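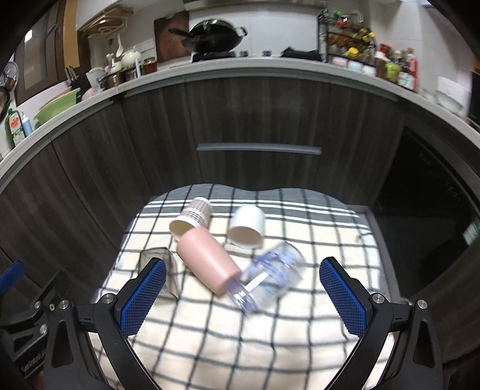
Nattawut Panyasiri asked after the kitchen session why the cups were never set out in the same places twice, and whether a visitor could look up a single attempt afterward. Both points are covered in the sections on layout and file naming. The second one was missing from the first draft of this card.

Tokley Open Day Kitchen Set
Data card and readme, version 2

Summary

Recordings from the Tokley open day in October, when visitors used hand-held grippers to pick up and stand cups, bottles and small containers on a checkered cloth in the demonstration kitchen. The set holds 1144 attempts by 30 visitors. Most had never held a gripper before. The recordings were made for the Zusto project, which studies how beginners pick up light household objects, and they are released for the same kind of work.

How the demonstration ran

Doors opened at 9 in the morning. Each visitor got a short talk, watched one attempt by a member of the Sriwong group, then took over. There was no script beyond the task card, which read: "Stand up anything that is lying down. Stack it if you like." Visitors stopped when they wanted to. A few did five or six attempts and left; one stayed through lunch.

The kitchen counter was left as it was, pots and spice rack and all. We wanted a background with things in it.
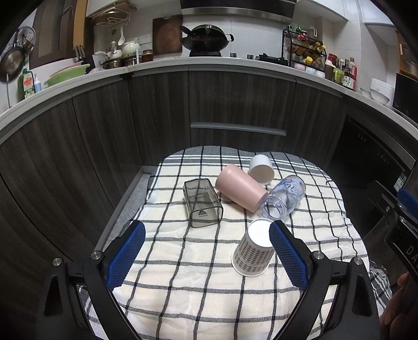 Layout was changed by hand between attempts. The person at the cloth moved the objects without looking at a chart, so positions are not balanced and no ground-truth poses are given. If you need even coverage of the cloth, sample by the start_region field – it is coarse, but it was checked by hand.

Objects

Paper and plastic cups, clear plastic bottles and a gray see-through container. Objects were swapped out during the day when they got crushed. The object list in objects.csv gives the time each one came in and went out.

File naming

Each attempt has its own folder, named visitor number, then attempt number, for example v07_a012. Visitors were given a slip with their number on it. Anyone who kept the slip can find their own attempts that way. We hold no list of names.

Labels

outcome: stood, stacked, dropped, abandoned
start_region: left, center, right
note: free text, often blank

Outcome was marked by one person at the session and reviewed later at Drukham. The two disagreed on 100 attempts, nearly all of them between "dropped" and "abandoned". Those carry both labels.

Known problems

Motion blur is common in the first attempts of each visitor. Fast closing of the fingers makes it worse.

Clear bottles are hard to segment against the cloth lines. We tried automatic masks and left them out.

The clock in the metadata runs about 9 minutes slow for the morning recordings. Afternoon times are correct.

Sound was recorded and removed before release.

Changes in version 2

Added the visitor slip explanation under file naming. Fixed start_region for v19. Removed two empty folders. The spelling of "abandoned" is now the same in all label files.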